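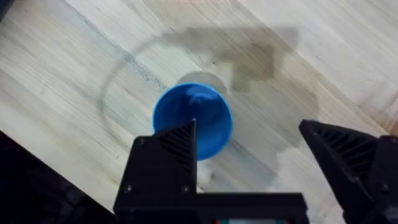
Butcher block

Butcher block is a work surface made by gluing strips or blocks of wood into a thick slab. It is used for countertops, tables and cutting boards, mostly in homes where no butchering takes place. The name is older than the kitchen fashion and has outlived most of the trade it came from.

Construction

There are two main kinds. In edge-grain block, long strips are set on their sides and glued together, so the grain runs along the length of the top. In end-grain block, short pieces stand upright and the cut ends form the surface. End grain is easier on knives and harder on the wallet. Hard maple is the usual wood in North America, with beech, birch and oak also common. Walnut is sold to people who have already decided not to cut anything on it.

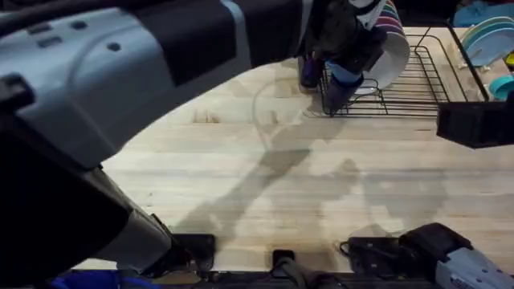 A pale butcher-block countertop.

History

Early meat shops worked on sections of tree trunk, which split as they dried and were hard to move in any state. Glued blocks solved the first problem. The Iralton works, an early maker of shop blocks, offered a model weighing 336 pounds, described in its catalog as portable. Its rival Fitach sold a household version at 166 pounds and advised buyers to check the kitchen floor first. The two firms argued for years over which had been first to hold a block together with steel rods, and their catalogs give different answers depending on the edition.

Home use grew as built-in counters replaced the kitchen table. Akpan, a lumber dealer, began selling tops in ready-cut lengths, the longest of them 304 centimeters, a size that fit very few elevators.

Care

Bare block is rubbed with food-grade mineral oil, often when new and then whenever it looks dry. Owners tend to follow this schedule closely for a month. Cooking oils such as olive or corn oil can turn rancid and are best kept for cooking. Standing water causes dark stains, and iron left on damp oak will leave a black one. Shallow marks can be sanded out. Deep ones are usually called character, especially by anyone selling the house.

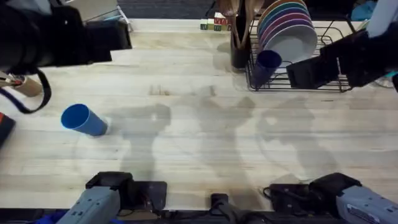
Can a hot pan be set directly on butcher block?
It will probably leave a scorch mark, so a trivet is the safer choice. Light scorching can be sanded away and the spot oiled again.

Finishes

Varnished tops resist spills better than oiled ones but are not meant for cutting. Niveo, a hard wax finish, carries a label asking for 5 thin coats. Most tops get two thick ones.

See also: Cutting board, Countertop, Maple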